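Textbooks > Automation and Society > Rules and Standards
March 2025 | By the Imhof Course Team

CHAPTER 13
Good Practice, and Who Says So

A standard is a promise written down by people who mostly will not be in the room when it is kept or broken. Keep that in mind through this chapter, which deals with the rules now being written for robots that are meant to work in homes, and for the people who teach those robots by hand.

Factory rules came first, and they had an easier job. A factory can paint a line on the floor. It can fence off a machine, train the few people allowed past the fence, and shut everything down when a gate opens. The rule writer knows what is on the table, how heavy it is and which way up it sits. Most of what we call safe practice in automation grew up in that kind of place, and a good deal of it works.

Then the same habits of mind were carried into the bedroom. The Ulen Guide, which we will use as our main case, runs to 13 sections. Two of them mention homes. The rest speak of "the work area" as if everybody knew where it began. Ask where the work area ends when the task is to pick up clothing from a mattress and there is a nightstand right beside it. Does it include the nightstand? The things on the nightstand? The Guide says the area should be "clear of objects not needed for the task," and that is a fine sentence to read at a desk.

We are not against clear work areas. The trouble is what the sentence does to the data. A robot trained only in rooms somebody has tidied for it has learned about tidy rooms. If the rule is followed strictly, the recordings are neat and of limited use. If it is ignored, the recordings are closer to how people live and the paperwork is false. Plenty of teams choose the second path and tick the box anyway. A checklist cannot tell you which kind of tick you are looking at.

The Jedgate project makes a good test. Jedgate set out to gather demonstrations of household tasks using hand-held grippers, so that a person's movements could later be used to train a machine. Its final report lists 3737 recorded sessions, and states that roughly 3000 of them "met all applicable practice requirements." Students tend to underline that figure. We would ask you to circle the word "applicable" instead. The report never says which requirements were left out, or who decided. It may have been a careful decision. We have no way to know, and a standard that leaves us unable to know has failed at its main job.

Privacy gets much the same treatment. The Guide asks that people agree before their home is recorded, and nearly every project can show a signed form. But a signature covers a room in general, while a camera records it in detail - the pillow, the shopping bags, the phone left face down by the bed. Was the person who signed thinking of those? Some forms ask about faces and documents and stop there. A home can say plenty about its owner with no face in it.

There is also the matter of the word "hand-held." A gripper held by a person has no motor power behind a wrong move, or very little, so many rule writers treat it as a simple tool and pass over it quickly. That may be fair as far as pinched fingers go. It is less fair if the movements made with it will be copied by something stronger. Where does the safety of the later machine begin? The Guide starts counting at the moment a robot is switched on. We think that is late, and we will argue the point in section 13.3. You are free to disagree - several reviewers of this chapter did.

As you read, try each rule against a real room. Take the words one at a time: "area," "clear," "object," "needed." Dark clothing on striped bedding is a fair place to start, with an open gripper over the mattress and a crowded nightstand within easy reach. Write down what the rule would have you move, and then what it would have you leave alone.
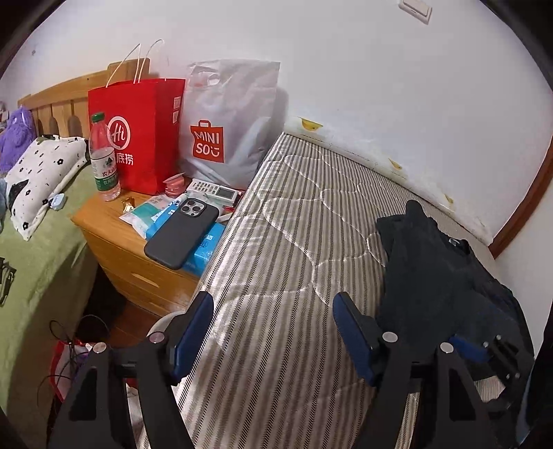
13.1 Where the Work Area Ends

Copyright Nuralura Open Textbooks | Contact | Back to top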